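Montoya House Visiting Program: Progress Report to the Fadell Fund
Tue 29 January

Dear friends at the Fund, it has been a busy, happy winter, and your grant of $2000 has gone a long way.
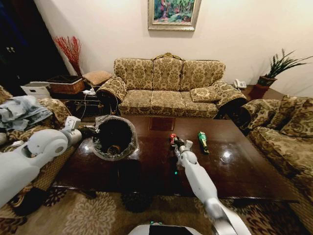 One of our regular visitors told us that the afternoons had become the part of the week she dresses up for, and asked whether we might start a little earlier. We will, from March! We now have 32 older neighbors signed up, 10 of them from the Dromitz side of town, and the bus fares (always our worry) are paid through spring. We still need a second driver, and we'll write again once that is settled.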